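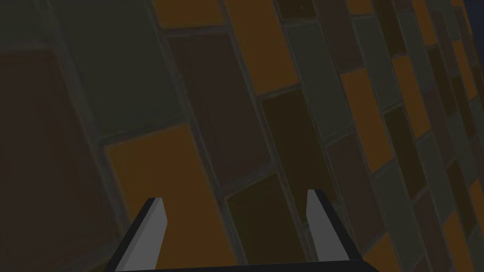
Why Don't Arches Fall Down?

Take a pile of stones and stack them in a curve over a doorway. There's no glue and there are no nails, only air in the middle where a sensible person would have put something solid. You would expect it to land on someone's head. Yet the old bridge at Pudau is made exactly this way, and it has been standing for over 900 years, with carts, cows and school buses going across the top.

So what is holding it up? Mostly, the stones are holding each other up. They have very little choice.

Think of a flat plank laid across a gap. Stand in the middle and it sags. The top of the plank gets squeezed and the bottom gets stretched. Wood can put up with a fair amount of stretching. Stone is hopeless at it. Pull on stone and it cracks, which is why a long, thin stone plank makes a very short-lived bridge.

Squeezing is another matter. Stone loves being squeezed. You could park an elephant on a good block of granite and the block would not complain, although the elephant might.

An arch is a way of turning all the weight into squeezing. Each stone is cut like a slice of pie with the point bitten off, wide at the top and narrow at the bottom. When it tries to drop, it jams against its neighbors. They pass the push along to the next stones, and so on down both sides until it reaches the ground.

The slice in the very middle is called the keystone. It gets all the fame and often a fancy carving, too. It does the same job as the rest, but it goes in last, so people remember it.

Until then, the arch can't stand by itself. Builders make a curved wooden frame, called centering, and lay the stones on top. At Pudau there are 154 stones in the main arch. Once the last one is in, somebody has to take the frame away. We imagine that job was not popular.

An arch does have one bad habit. It pushes outward at the feet, all day and all night. The builders of the market hall in Clukau forgot this and made the walls too thin. The walls slowly leaned apart, and 5 big stone props, called buttresses, had to be added outside. They are still there, looking a bit embarrassed.

Try it yourself: stand facing a friend, put your palms together and both lean in. You're an arch! Now shuffle your feet back on a shiny floor in your socks, and you'll learn about the outward push - probably sitting down.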